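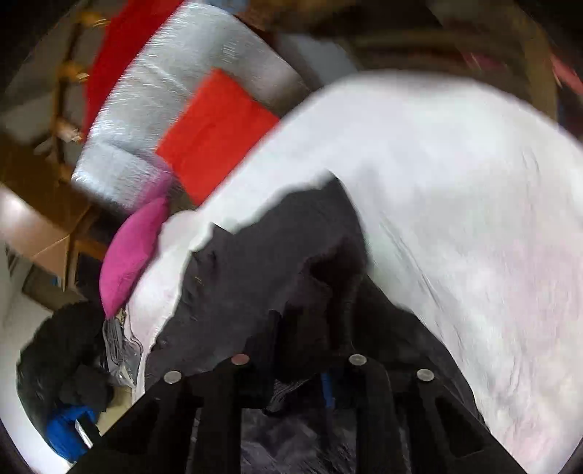 White cloth and darker fabrics in one pile.

How to Sort, Wash and Dry Mixed Household Textiles Without Color Transfer

Color transfer occurs when loose dye leaves one fabric in the wash water and settles on another. White cotton sheets and towels pick it up most readily. Black cotton, dark denim and strongly dyed pillow covers release the most. The procedure below covers sorting, testing, loading, washing and drying for a front-loading machine in the 7 kg class. Notes for top loaders are given where the steps differ.

What you need

A white cotton cloth for testing
A small bowl
Liquid detergent without bleach, for darks
Powder detergent with oxygen bleach, for whites
A kitchen or luggage scale
A mesh bag for small items

Step 1. Read the care labels

Check the maximum temperature, the drying symbol and the fiber content of each item. If a label is missing, treat the item as a dark synthetic and wash it cold on a gentle cycle. Labels that say "wash separately" or "wash before use" mean the maker expects dye to come out in the first few washes.

Step 2. Make the piles

Use four piles as a starting point:

Whites: sheets, towels, undershirts
Lights: cream, pale gray, pastels
Brights: red, magenta, orange, strong blue
Darks: black, navy, dark brown, dark denim

Split each pile again if it mixes heavy and light fabrics. A wet bath towel will pull a thin shirt out of shape, and the towel will still be damp when the shirt is dry. Fleece and terry go in separate loads. Terry sheds lint and fleece holds on to it.

Prints with a white background belong with the lights. Striped items with both white and red need a colorfastness test before they go anywhere.

Step 3. Test for colorfastness

Wet a corner of the white cotton cloth with warm water and one drop of detergent. Press it against an inside seam of the item for 30 seconds. Do not rub at first. If there is no mark, rub lightly with a fresh part of the cloth and check again.

No mark: wash with its pile.
Faint mark: wash cold with items of the same color.
Strong mark: wash alone, cold, and repeat the test after each wash.

Test each color separately on multicolored items. Piping and trim are often dyed by a different process than the main panel.

Step 4. Prepare the items

Empty pockets. Close zippers and hooks. Turn black garments inside out so that the outer face takes less abrasion; much of the gray cast on older black cotton is broken surface fiber, and dye loss accounts for the rest.
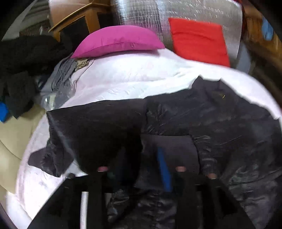

Strip the bed completely before you weigh anything. Duvet covers should be buttoned closed, or smaller items will work their way inside and come out unwashed. Pillow covers are turned inside out and the corners brushed free of lint. Inserts stay out of the load unless their own label allows machine washing.

Step 5. Weigh the load

Drum capacity is stated in dry weight for the cotton cycle. Easy-care and delicate cycles take less, often half, and the figure is in the manual. For sheets, fill the drum loosely to three quarters. A fitted sheet that cannot open out will twist into a rope and trap the items around it.

On a top loader, place sheets around the drum in loose folds. Do not wrap them around the agitator.

Step 6. Wash

Whites: 60 C (140 F) if the label allows, powder with oxygen bleach.
Lights: 40 C (104 F), normal cycle.
Brights: 30 C (86 F), liquid detergent.
Darks: 30 C or cold, liquid detergent, low spin.

Dose according to soil level and water hardness. The detergent package gives both. Too much detergent leaves pale streaks on dark fabric. If streaks appear, run an extra rinse with no detergent.

Unload promptly. Transfer can continue after the cycle ends while damp fabrics lie against each other.

Step 7. Dry

Shake out each piece before drying. Tumble-dry whites at the temperature on the label. Hang darks and brights out of direct sunlight. If you dry indoors, leave a hand's width between items and open a window. Sheets hung over two parallel lines dry faster than sheets folded over one.

Fixing a load that has already transferred

Do not tumble-dry it. Heat makes the stain harder to remove. Take out the item that bled and rewash the others immediately. If color remains on white cotton, soak it in oxygen bleach solution at the package strength for up to 13 hours, then wash again. Do not use this treatment on wool or silk. Chlorine bleach will yellow elastane and should be kept away from fitted sheets with stretch edges.

Commercial color removers work on white items only. They strip intended color along with the stain.

Storage

Fold items only when fully dry. Seams and hems hold moisture longest, so check those by hand. Keep whites away from unlined wood shelves, which can leave yellow marks over time. A cotton bag is suitable for spare bedding. Sealed plastic is not recommended for long periods.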